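Gripper Shootout FAQ: Medarel vs. Vumance fingers

We've been swapping fingers on our bench arm since October, and the questions keep piling up, so we finally put the answers on one page.

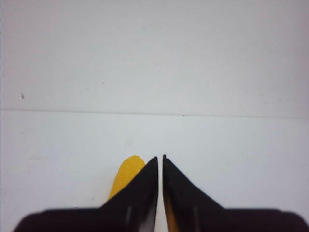 Most of them come from people setting up their first small arm, and we love getting them. Keep them coming!

Which grippers did you compare?
Two sets, the Medarel wedge and the Vumance flat pad. Both went on the same arm with the same controller, an Enriquez board that Mudassar Tarar had already wired up for another job.

How many grasps did you run?
177 with each set, spread over 14 objects. Boris Štěpánek shuffled the order every morning so we couldn't fall into a rhythm and start favoring one.

So who won?
The wedge on small things, and it was great fun to watch! It got under a coin on the first evening. On anything wide and slick we liked the flat pad better, and it's a lot easier to clean.

Why a wrist camera and not an overhead one?
We tried both. The overhead view loses the fingertips right when you care about them most. From the wrist you always know where the tips are, though the fingers do hide part of whatever is down between them (so come in a bit high, look, then drop).

Do dark fingers cause trouble for the camera?
Less than we feared. On a white table the outline is very clean. Auto exposure is the thing to watch: lock it before you start, or the picture will get brighter and darker as the arm moves.

Can I use soft objects?
Please do! Foam is wonderful for tuning grip force. Start low and go up 3 percent at a time.

Will the fingers fit my arm?
If it takes the Belwood bolt pattern, yes. For anything else you'll need an adapter plate, and we've only tested one so far. It added over 78 grams, which was enough that we had to retune the wrist.

Are you sharing the logs?
Yes, once Mudassar has finished renaming the files. The controller settings will go up with them.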